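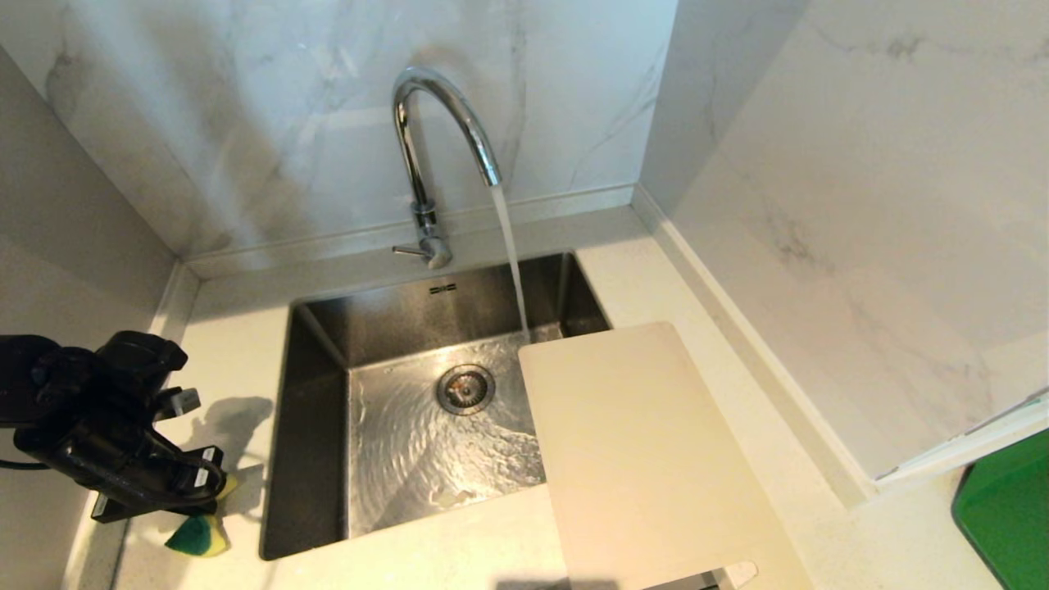

*Tap running, gripper on the worktop by the sponge.*

I've had the Pirnier two-finger kit on my home arm since October, so it's time for a proper write-up. It came from Marulanda, nearly 70 quid delivered, and I'm mostly very pleased with it!

My project is called Grindidach (don't ask, my friend Xuelian Shao named it) and the plan is an arm that can do little jobs round the kitchen sink. Taps first, dishes much later.

Putting the gripper together took me an evening. The instructions are decent until step 9, where the drawing shows the cable going round the wrong side of the bracket and you have to take two screws back out. Grr. After that it all went on nicely. 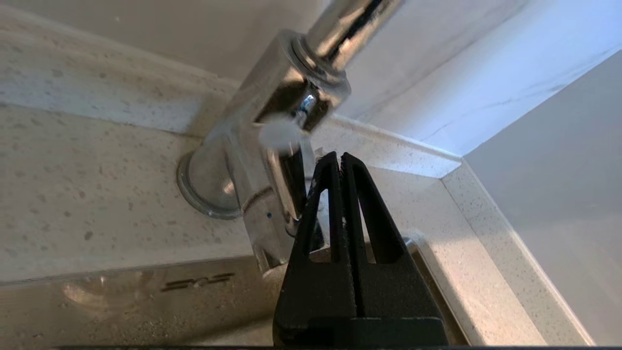
*Fingertips up near the spout joint.*

I really like the fingers. They're narrow enough to get in close to the tap, and the cut-outs let me see a bit of what's behind them on the wrist camera, which helps loads when I'm driving it by hand. Shiny chrome is still a pain for the camera, mind you, all those highlights!

Deisy Agudelo lent me her old Peltero gripper to compare. It squeezes harder but it's a lump, and I kept bumping the wall with it.

Grumbles: the cable could do with being longer, and spare fingertips are only sold in packs of 10. I'd still buy it again. Four stars from me.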